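Leaving the satellite package after 13 years

25/01/2022

Last week I finally telephoned Stornel and cancelled our television. We were customers for 13 years, since we moved to Stallbridge, and I felt a little nervous to do it, like when you leave a dentist.

The reason is the price. When we joined, the package was 22 pounds a month and it had everything my wife and I wanted, including the film channels and one channel in Mandarin. In November the letter came that the new price will be more than three times as much. The Mandarin channel was removed already two years ago and the film channels are now a separate "bundle". I sat down and wrote on paper which channels we really watch. We have around 100 of them, and my list was very short.

The lady on the telephone was polite. She offered me a discount for six months, then a smaller discount for a year, then she asked me to hold. I said no thank you each time. My friend Yichen Tang did the same call in the autumn and she told me to have the account number ready and not to explain too much. This was good advice. The whole call took 17 minutes and most of it was music.

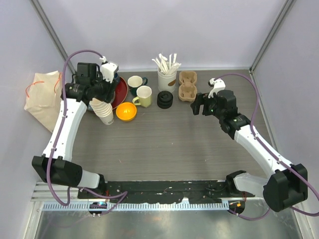 Two arms at the table, with paper cups in the left gripper.

Now we use Amia for series and the ordinary aerial for news. Amia is cheaper but I have some complaints. The subtitles are sometimes late by a second or two, and I depend on subtitles more than I like to admit, mostly when the actors are Scottish. Also it begins the next episode before I have read the names at the end. There is a setting to stop this, under "Playback", but you must change it for every profile separately. I had to do it for mine, my wife's and the guest one.

The aerial was a bigger job. The old one on our roof was not connected to anything, so I asked Mr Chatzigeorgiou from the shop near the station to look at it. He changed the cable and now we have a clear picture on the main channels. On the regional channel it still breaks into squares in the evening.

What I miss is the recorder. With the Stornel box I could press one button and keep a film for months. On Amia a film can disappear while you are still planning to watch it, and this happened to us already with a documentary about rivers - we were halfway.

Zhiqiang Kong asked under my last post if one must send the old box back. Yes, in our case. They post you a bag with a label and you have a few weeks to return it. Please keep the receipt from the post office.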